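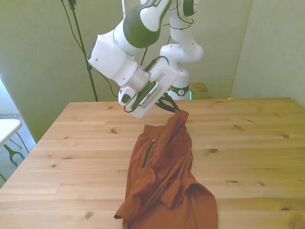

Essais > Logiciels > Manipulation du textile

Rechercher un article, un essai

Flireck 2, la méthode de dépliage de Zosport : notre avis

J'utilise Flireck depuis le mois de novembre. La méthode apprend à un bras à prendre un vêtement en tas et à chercher le bon point de prise. Elle reçoit les images d'une caméra fixe et celles du poignet. J'ai fait 100 essais avec des vêtements souples, et environ 25 ont échoué, presque toujours au moment de choisir le bord.

La vue du poignet est pour moi la partie difficile. De près, un ourlet et un simple pli se ressemblent beaucoup, et le modèle doit décider avec très peu de contraste.
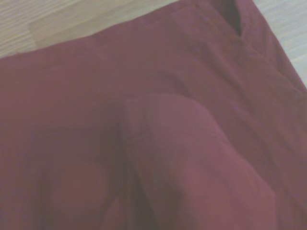
Ce qui me plaît, ce qui me plaît moins

L'installation est correcte, mais le manuel suppose que l'on connaît déjà Ledmont, l'outil d'étalonnage. J'y ai passé 8 heures.

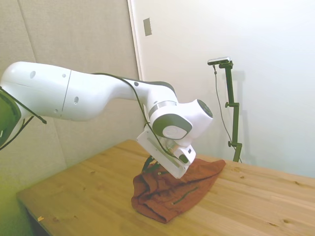

Le score de confiance est, à mon avis, le vrai progrès de cette version. Il est calculé pour chaque prise possible, et on peut le lire avant que le bras descende. Quand les doigts touchent le tissu sur un pli relevé et que la fermeture se trouve de l'autre côté, comme ici, je préfère un score prudent. L'ancienne méthode, Lie, donnait la même valeur partout. Je regrette seulement que le seuil soit fixe : il faut modifier un fichier pour le changer, puis relancer tout le programme.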